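Household chore robots

Chore robots are machines meant to do the ordinary jobs people do by hand at home or on a shop floor: folding, wiping, sorting, stacking, putting things back where they live. I've been keeping this article going on the wiki for a good while now, and the question I get asked more than any other is whether they can do it yet. My short answer is "some of it, slowly, with somebody watching". The long answer is the rest of the page!

Cloth and small tidying jobs are where I'd start, as most of the work of teaching these machines is still done by people holding the grippers themselves.

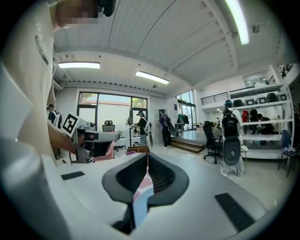
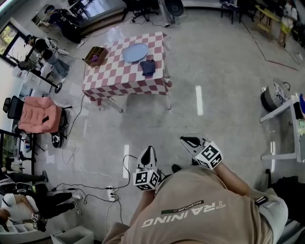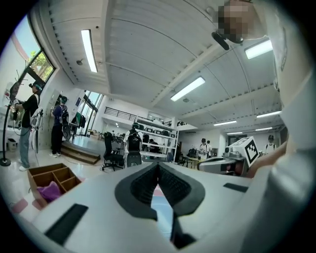 Cloth

Cloth is the hard one. A mug is the same shape on Tuesday as it was on Monday, but a tea towel has a new shape every time you drop it, and half of it is hidden under the other half. A person finds a corner by feel without thinking. A machine has to look for it, guess, pinch, lift and look again. The folding machine I watched at the Grovville open day in November took 8 minutes over one bath towel (I had a coffee and a flapjack in that time) and the result was fine, a bit lopsided, about what my son would manage.

Flat folding on a clear table is the solved end of things. Pulling one sock out of a tangled heap is the other end, and I haven't seen anybody do that well enough for me to want it in my house.

Tidying and sorting

Putting things into boxes goes better. If the box is always in the same spot and the things are always the same things, a decent arm will do it all day. Move the box to the other end of the table and you soon find out how much it had learnt by heart. Grenum publish their figures for this, which I wish more firms would do: 2456 tries at putting a soft item into a divided tray, first with the tray where it was during teaching and then with it shifted. The second lot were a good deal worse. Full marks to them for printing it.

Teaching by hand

There are two common ways to show a machine a chore. You can steer the robot itself from a distance, which is slow and makes your shoulders ache, or you can pick up a hand-held gripper and just do the job, with cameras recording as you go. The second way is quicker and cheaper, and you can do it in a kitchen without dragging an arm up the stairs. The square black-and-white markers people fix to such kit help a camera work out where each gripper is.

The catch is that people cheat! We nudge things with an elbow, we lean, we shift our feet, and a machine bolted to a bench can't copy any of that. Nandi Gumede, who ran teaching sessions at Zacharopoulos before moving on, told me her new starters needed almost 100 goes at a napkin before their recordings were much use. They could fold a napkin perfectly well, of course -- they just had to learn to do it with two pincers and no fingertips.

Shop floors

Factories and stockrooms are ahead of homes, and I don't think that's a surprise to anyone. The lighting stays put, the shelves are labelled and there's no dog. Wenason's shelf-filling cart has been working nights in one warehouse and by their own account it calls for help a few times a shift, mostly over torn packaging. Is that "doing the chore"? I'd say yes, with an asterisk. Other editors disagree, see the talk page.

Cost

Home machines are still mostly promises. The cheapest single arm I'd call usable was 2000 pounds when I last looked, without the stand, and it couldn't lift a full kettle. I'd also want to know who mends it.

See also: Laundry folding machines; Gripper types; Remote steering; Warehouse carts

Last edited Wed 26 July. Prices need checking, and the section on washing up is still to be written.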